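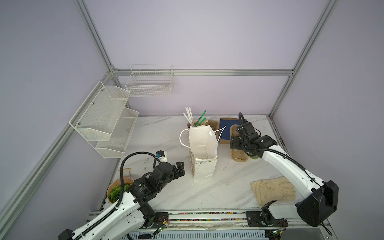

I switched phone companies in November after nine years with Moltel, and I want to write down how it went while I still remember the order of things. A few people have asked me whether it was worth the trouble. I think it was, but it took longer than it should have.

The reason was money. My bill with Moltel had gone up 2 dollars at a time, always with a short email about improving the network, and I never did anything about it. Then I sat down with a year of statements and added them up. I could save 357 dollars a year by going to Brandes, which covers the same area and has a shop I can walk to. For that much I was willing to spend an afternoon on it.

It was more than an afternoon. The first thing I found out was that Moltel had me on a plan they stopped selling years ago. The person in the chat window could see it but couldn't change it, and she couldn't give me the transfer number I needed to take my phone number with me. For that I had to call. The line opened at eight in the morning, so I called at eight, and I was on hold until almost nine. The music was one piano tune that started over every time it got to the end.

When I did get through, the man was polite and quick. He asked if I would stay for a lower price. The price he offered was less than Brandes was charging. I thought about it for a minute and said no, mostly because I didn't like that the lower price had been there the whole time. My sister says this was stupid of me and she may be right.

He gave me the transfer number and told me it was good for 21 days. I wrote it on the back of an envelope and then also put it in my notes, and I'm glad I did, as the envelope went out with the recycling.

The Brandes shop was easy. I brought my license and the transfer number, they put in a new card, and I walked out with a temporary number and a promise that my old one would move over that night. It didn't. For three days I had two numbers, one that could make calls and one that could only get texts, and I never knew which one people would reach. My dentist left a message on one of them that I still haven't been able to hear.

What held it up was my address. I moved from Gultetti Street four years ago, and I had changed the billing address with Moltel but there was a second address in the account, the "service address," and that one still said apartment 601. Brandes had sent my new address with the request and the two didn't match, so the request was turned down. No message went out to tell me. I only learned it by going back to the shop and asking them to look.

Once we put the old address on the form, the number moved in less than an hour.

If you are planning to do this yourself, I would do a few things differently from how I did them:

Ask for your transfer number before you sign up for anything new.

Ask the old company to read back every address on the account, word for word.

Don't cancel the old plan yourself. The move cancels it, and if you cancel first you can lose the number.

Change your bank logins to something other than text codes for the week. I was locked out of my checking account for a day and a half and had to go to the branch.

Save your voicemails. Mine are gone. There were a couple from my grandmother that I'd meant to copy for years, and I'm sorrier about those than about anything else in this post.

Coverage so far is the same at home and a little worse in the basement at work. It drops out on the stretch of road past the Stidance building, but Moltel dropped out there too, so I can't hold that against them. The first full bill came last week and it was the amount they said it would be – I checked it twice.

Moltel still owes me a refund for the part of the month I didn't use. They say it comes as a paper check and takes up to eight weeks. I'll add a line to this post when it shows up.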